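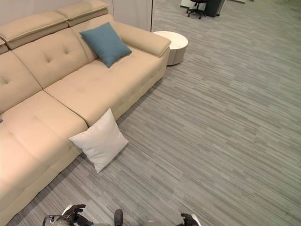

About Hivora

Hivora is an upholstery care and sofa advice workshop in Cotunbridge. We clean, re-stuff and repair sofas, and we tell people which ones we would leave in the showroom. The second half of that sentence loses us some friends in the trade.

We started because Ludivine Besson, who had spent years selling corner units on commission, got tired of the phrase "easy care". She had said it herself to a great many customers and had never once been asked to show what it meant. When she finally looked into it, the maker's own leaflet recommended a damp cloth and a professional. So she rang an upholsterer, Crisanto Baluyot, and asked him what he thought of the range. His answer was short and can't go on a website. They have worked together ever since.

What we do

Most of our work is large pale sofas. Cream, sand, oatmeal, biscuit, whatever the brochure is calling it this season. People are told that beige hides everything. It hides dust fairly well and very little else, and a fabric with a bit of sheen will show you where somebody always sits. We can usually bring that back some of the way. If a firm promises to bring it back all of the way over the telephone, ask them what they are looking at.

Tufting is our other regular. Button dimples look smart and collect crumbs, and we have yet to meet a household that vacuums them as often as it says. We clean them by hand with a narrow brush. It takes a while and we charge for the time.

Then there are adjustable headrests. Some people love them. We are on the fence, having replaced a good number of hinges, and we'd suggest trying one up and down a dozen times in the shop while the salesperson watches. Check the seam behind it as well — on a badly made one that is where the cover will give first.

Scatter cushions

We clean these too, white ones included, though we do wonder about white ones. A cushion spends part of its life on the sofa and part of it on the floor, and any care plan that assumes otherwise was written by somebody with no furniture. Please don't buy a "stain shield" for a cushion. Buy a cover with a zip.

Strong colours, such as teal or dark red, should be tested before they are left pressed up against a light fabric for months. Rub a damp white cloth on the back and have a look at it. Crisanto would like it known that "colourfast" on a label has disappointed him before.

How we charge

A home visit in Cotunbridge is £80, and that comes off the bill if you go ahead. A full clean of a corner sofa is £212. Re-stuffing is £108 per seat cushion. We don't do packages, gold tiers or annual plans. We were advised to introduce an annual plan and couldn't think what we would do for the money.

If your sofa isn't worth the repair we will say so, and you will have paid for the visit and nothing more. Some customers are cross about this. A few have come back later with a different sofa.

Who you will meet

Ludivine Besson answers the phone and does the home visits. Crisanto Baluyot runs the workshop bench. Chia-jung Lai does the cleaning and keeps our fabric book, a ring binder of swatches with her notes on what each one did when we put tea on it. You are welcome to read it. The tea is ordinary builder's tea with milk.

Opening hours

The workshop is open from 9 am to 4 pm, with home visits in the afternoon. We close for two weeks in October. Bring a cushion cover with you if you can, preferably one with its label still on.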